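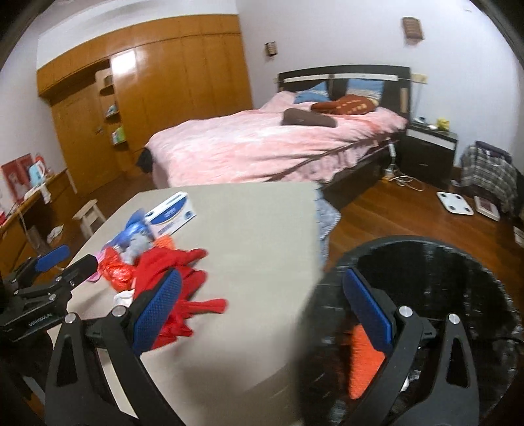 Boxed and unboxed items on a table near the foot of a bed.

Public screening of a documentary in a rented hall: license and seating questions
Community Help > Film and Cultural Events
Posted by Flurnari Cultural Society, Mon 22 May

Our society intends to hold a public screening of a feature-length documentary at the Griffiths Hall in Kudville this September. Admission will be free, and a discussion with the director will follow. We own a DVD copy purchased from the distributor. The hall seats 200 persons. We respectfully request guidance on the following matters.

Is a separate license required when no admission is charged? The hall management has informed us that its own yearly license covers "all entertainment," but the document we were shown mentions only live and recorded music. We would also like to know whether the director's written consent is sufficient. She has given it gladly, but the film was released through Gruvex, and we are uncertain who holds the rights at present.

Our budget for the evening is $2,540, of which the greater part is already committed to the hall and to travel.

3 replies

Griffiths_Patron
Free events do not need a license. We have shown films at our center for years and have never been asked for one.

Kudville Film Circle
With respect to the previous reply, that advice should not be followed. In the United States, a screening open to the public generally requires permission from the rights holder whether or not tickets are sold. Purchase of a disc ordinarily covers private home viewing only. There are limited exceptions, such as certain face-to-face classroom uses, but an evening open to the community would not normally fall within them.

The hall's music license is a separate matter and should not be relied upon for the film itself.

As to the director's consent, it depends upon her contract. Many directors assign screening rights to a distributor, in which case her letter, however welcome, does not bind the company. We recommend writing to Gruvex with the following details: title, date, venue, seating capacity, admission price, and format of the copy. Request the answer in writing -- an oral assurance by telephone is of little use should a dispute arise. Our circle was once quoted two fees for the same title, one for audiences under 100 and one for larger audiences, so please state the number of seats you expect to fill.

oldprojectionist
Agree with the Film Circle. Also ask whether they will send a better file than the DVD. On a hall-size screen a DVD looks soft. Test the sound with the doors closed, and check that the subtitles can be read from the back row.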